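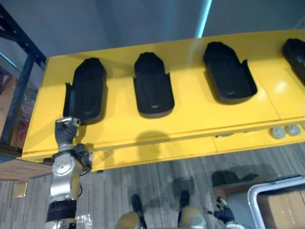 Tournament Operations Coordinator, Rowbotham Golf Tour

Posted September 19, 2021
By Brodie Lowther

The Rowbotham Golf Tour is hiring one full-time Tournament Operations Coordinator for the coming season. The tour runs 9 stroke-play events for professionals and elite amateurs at public and private courses. Fields are capped at 80 players. The position is based at the Trerau office and reports to the Director of Competitions.

Duties

Process entries, withdrawals and alternates in the Bitier entry system. Publish the field list and keep the alternate list in order until the first group tees off.

Prepare tee sheets, pairings and local rules sheets. Tee sheets are released by 4 p.m. on the day before each round.

Set up and check scoring stations. Collect signed scorecards, enter hole-by-hole scores and report discrepancies to the rules official on duty.

Work with the host superintendent on hole locations, tee markers, and the schedule for mowing and rolling. The coordinator records hole locations but does not select them.

Calculate the purse breakdown, including ties, and send it to accounting within one business day of the final round.

Requirements

Two seasons of paid experience in tournament administration at the club, college, state or mini-tour level. Working knowledge of the Rules of Golf, including stroke-play procedure, suspension of play and scorecard penalties. Competence with spreadsheets. A valid driver's license. Ability to lift 50 pounds and to work outdoors for ten hours. A playing handicap is not required.

Terms

Salaried position with health coverage after 60 days. Travel, lodging and meals at event sites are paid by the tour. Event weeks include weekend work, with two days off in the following week. A relocation payment of $1,000 is available to hires living outside the state. Employees may not enter tour events or bet on any professional golf.

To apply

Send a resume, two references and one tee sheet or scoring report you prepared yourself to the Competitions Department, Trerau office. Interviews are by video. The start date is in November.

Comments (3)

dinkum_draw: Is the Dinetti qualifier part of this job or is that still contracted out?

Brodie Lowther: Still contracted out. The coordinator receives the qualifier results and adds them to the field.

PL86: Applied. The upload form rejected my tee sheet as a spreadsheet but took it as a PDF.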